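The Long Life of a Waiting Room Chair
Jan 27, 2021

Isamu Kuroda buys chairs that other people have finished with. His workshop in Likwood takes in seating from clinics, council offices and law firms, strips it down, and sends back whatever is worth sending back.

Most of what arrives is guest seating, the plain armchairs that line a wall outside somebody's office. They get less attention than the desk chair when a firm is furnishing a floor, and they usually stay twice as long. Kuroda has had chairs through his door with 3 generations of upholstery on them, one stapled over the other.

"People look at the cover and think the chair is gone," he says. "The cover is the cheap part. I turn it over and look at the joints."

A sound frame will take new foam and fabric as many times as the owner wants to pay for it. A frame with loose corner blocks can be glued again if someone gets to it early. Once the legs have been rocking for a few years the holes go oval, and the labour costs more than a new chair.

The Urinska Clinic learned that the slow way. It bought 9 matching armchairs for its front room and had to throw out two of them before anyone thought to tighten the rest. The others came to Likwood in June and went back with new seats in a wipeable grey vinyl. The clinic had asked for wool, and Kuroda talked them out of it.

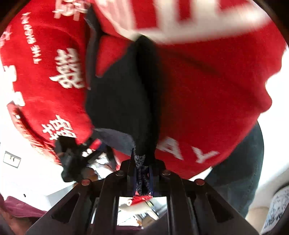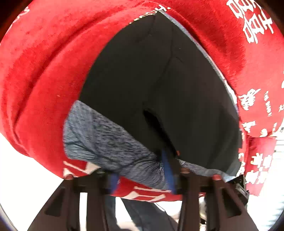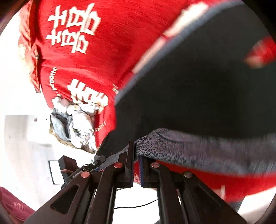

Fabric is where he spends most of his time with customers. Wool blends wear well and hide dirt, but they are hard to disinfect. Bonded leather looks tidy when it is new and tends to peel along the front edge of the seat, where the backs of people's knees rub. Full hides last, at a price most offices won't consider for a chair that gets used 20 minutes at a time. Vinyl has improved a good deal, and he now recommends it for anywhere with children or food.

Colour causes more arguments than material. Tan is the shade he is asked for most, and also the one that comes back soonest, usually with denim dye on the seat. He keeps a sample stained with blue to show people. Some still order tan.

Foam is simpler. He uses a firm grade for the seat and a softer one for the back. Older visitors find a low, soft seat difficult to get out of, and a chair with arms helps them more than any amount of padding.

Hevari, the furniture dealer across the road, sells new chairs and sends its repairs to Kuroda. The arrangement suits both of them. When a frame is past saving he walks the customer over to the showroom and shows them which models have screwed joints that can be taken apart later.

He charges by the chair, with pickup included inside the town limits. The usual wait is two weeks, longer if the fabric has to be ordered in, and he can lend out folding chairs in the meantime.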